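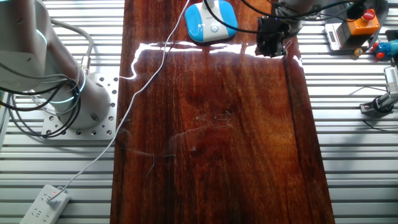 Glossy reddish-brown board with a few faint scratches near the middle.

Comow Gloss Wood Polish, 8 oz. bottle
Reviewed March 7, 2023

I bought the Comow polish in January to use on a dining table and two side tables. All three have an old varnish finish that had gone dull from years of spray cleaner. I had been using Coltell paste wax before this, so most of my comparisons are to that.

The bottle has a flip cap with a narrow opening. You put a small amount on a cotton cloth, wipe it on with the grain, wait, and buff with a second cloth. The label says to wait 2 minutes. I found that was too short in a cold room and the cloth dragged. Five minutes worked better for me. The Coltell wax needs closer to half an hour, so the Comow is still a lot quicker.

The shine is good. On the dining table it brought the grain back up and made the color look deeper, especially on the dark end that sits away from the window. It does not fill scratches. Fine ones get harder to see from across the room, but get down at an angle to the light and they are all still there. The front of the bottle says "restores," and I think that is a stretch.

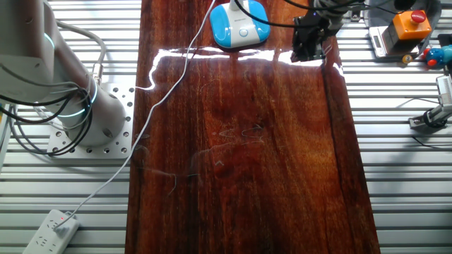

Very shiny finishes are also the hardest to buff evenly. I had streaks on the first try because I used too much. Going over it again with a clean dry cloth took most of them out, and a slightly damp cloth got the rest. Use less than you think. I went through about 80 drops on the whole dining table the second time, counted out of curiosity, and that was plenty.

The smell is mild, a little like orange peel, and was gone by the next morning. It left no greasy feel once buffed. Fingerprints do show more than they did with the wax. A water glass left overnight on a side table made a faint ring that buffed out.

How long it lasts is the weak point. After five weeks the dining table needed doing again. The wax held up for most of a winter.

I ordered mine from Skirnau and it came well packed, with no leaks. The Dow Street hardware store near me has started carrying it too, for a dollar more.

Good: fast, easy to apply, nice depth of color.
Bad: streaks if overused, shows fingerprints, wears off in weeks.

I will finish the bottle on the side tables and go back to wax for the big one.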